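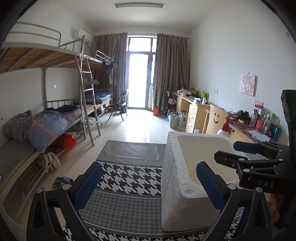

Kenddale clinic to open denture repair bench in September

Kenddale Dental Clinic will add an on-site denture repair bench this fall, ending a long arrangement in which cracked plates and loose teeth were sent out to a lab in Fludbridge.

The bench is due to open in September in the former records room on the ground floor. Simple repairs, such as a clean break across the base or a single tooth that has come away, will be done the same day if the denture is handed in before 10 a.m. Relines and new clasps will still take two to three working days.

Yee-man Cheung, a dental technician who has worked at the Fludbridge lab for nine years, will run the bench four days a week. It will be closed on Wednesdays.

"Most of what I see is a denture that was dropped in the sink," Cheung said. "The repair itself is short. The patient waits for the van, and then waits for the van again."

The clinic sent out 1,353 dentures for repair last year. The average wait was four working days, and patients without a spare set had to manage on soft food until theirs came back.

A same-day repair to a cracked base will cost $90. Adding a tooth to an existing partial will cost $80, with a further charge if a new clasp is needed. Patients who got their dentures from the clinic within the past year will not pay for a first repair. Prices for full sets are not changing.

The clinic has bought a curing unit and a polishing lathe from Eichhorn, a dental equipment supplier, and will use Filluvik acrylic for base repairs. Cheung said the material comes in five pink shades, so most repairs can be matched closely, although older dentures that have darkened may show a faint line.

Patients are asked not to try mending a broken denture with household glue. Glue can change the fit — even a thin layer will stop the two halves from meeting properly — and it has to be ground off before any other work can start. All the pieces should be brought in, including small chips, in a rigid container with a damp cloth or a little water.

Dentures should also be cleaned before they are handed over. A soft brush and plain dish soap will do. Names will be taken at the front desk and a numbered tag attached to each case.

An open evening for denture wearers and their families will be held at the clinic on Sat 9 March from 5 p.m. to 7 p.m. Staff will check fit and wear free of charge, and Cheung will answer questions about the new service. Notices have been mailed to 600 patients, but no appointment is needed. Parking is behind the building, with step-free access through the side door.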